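Filed under: Workshop Papers / Home & Shared-Shop Robotics

We use cookies to remember your reading preferences. Accept | Manage settings

4. Building the practice scenes

By February the real arm was bolted down in the Relolon shop and I had a schedule problem. The bench is shared, I only get it on Saturday, and a grasping policy that learns one day a week is going to be a very old policy before it picks anything up. So I did what I'd been putting off and built the whole setup in simulation on my desktop at home (a slow machine, with a fan you can hear from the kitchen).

The scene builder is a pile of scripts I call Markska. It takes a counter, a pedestal for the arm and a folder of object meshes, and drops things on the stone until they settle. My folder had 126 meshes in it, a lot of them free downloads with no sensible units, and I'm a bit embarrassed by how long I spent on scale. Hüsnü Kahraman, who shares the bench with me, wanted every mesh fixed by hand. I fixed 17 of them, got bored, and let the rest load at whatever size they came in. Some furniture ended up on the counter with the small stuff! I left it there, and it stayed in for every run reported in Section 5.

Lighting was the other fight. I wanted hard shadows, the kind we get in the shop late in the afternoon, so each scene gets one strong light from a random direction plus a weak fill. The shadows run right across the veining in the marble, and a dark object on dark stone gets hard to separate from its own shadow. Our first detector (the Flernetti one, see Section 3) was terrible at this.

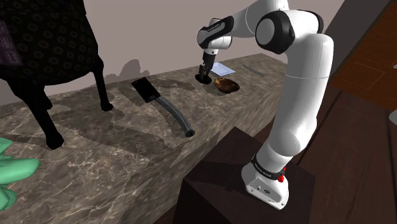 Figure 4. One of the Markska scenes, with the gripper above a dark object beside a shallow wooden bowl.

I rendered 1236 scenes this way and held back 80 for testing, picked by a random seed before I'd looked at any of them. Every episode begins with the fingers pointing straight down, and the policy gets to choose a yaw angle and a height, nothing else. I tried letting it tilt the wrist too, and it mostly learned to lean on the counter, so that's gone. The Alemneh controller on the real arm takes the same two numbers, which made moving over to the shop bench a lot less painful than I'd feared.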